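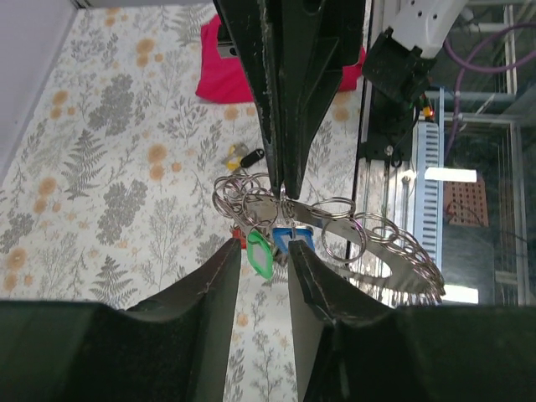 February, half past nine at night, kitchen, tea gone cold.

Rule 14 passed its third reading this afternoon. It says that before two arms may hold the same object, one of them has to be named as the holder and the other as the helper, in writing, on the run sheet. I have been married with less paperwork.

I was against it in the autumn and said so at length. Then came the business with the keys at Bolteldale, where both arms believed they were the holder and each pulled, politely, within its permitted force, until the cell stopped itself. Each was well inside its limit. The limit just hadn't been written with a second opinion on the other end of the ring. So now we have holder and helper, and I drafted the wording, and I shall have to be gracious about it.

The handbook stands at 102 pages. When I joined it was 40, and people complained that it was too long to read in one sitting. They've stopped complaining, which I take to mean they've stopped reading.

Keys are my favourite and least favourite thing to write rules for. The draft from Kurkthorpe says objects should be "presented in a repeatable state", and whoever wrote that has never put a bunch of keys down twice. They slump. A ring slides under another ring and the tag you meant to pick by is face down. My counter-proposal is that we record how they fell and leave them alone, and that anyone who tidies between runs has to write "tidied" on the sheet. This got a long silence on the call and then a request to define tidied. I have until the end of the month.

Also argued over cloth. Drimer (the arm cell, not the software, and I do wish they'd rename one of them) want plain grey mats throughout, for consistency. I want patterned ones kept in, because people have leaves and flowers on their tablecloths and they aren't going to change them for our benefit. Agreed to put "coverings shall be varied and noted". The word "noted" is doing most of the work in this handbook. I searched for it after lunch and got 199 hits, then closed the laptop and went for a walk round the car park.

The speed limit near a shared grip is staying as it was. The 20 second pause after any stop is staying too. Everybody hates it, me included. You stand there with your hand off the button, looking at two grippers and a keyring like someone waiting for a kettle. But it is long enough to notice a snagged loop, and I have noticed one, so I voted for it and got a look.

Still not settled: what the helper does if the holder lets go. Bolteldale say open at once. Javier, being a project with a budget, say hold still and wait for a person. I lean towards holding still. Must check whether the fingers' wear inspection comes under section 6 or section 8, as it's currently in both and they disagree about who signs.

Bins tomorrow. Take the red pen back to work.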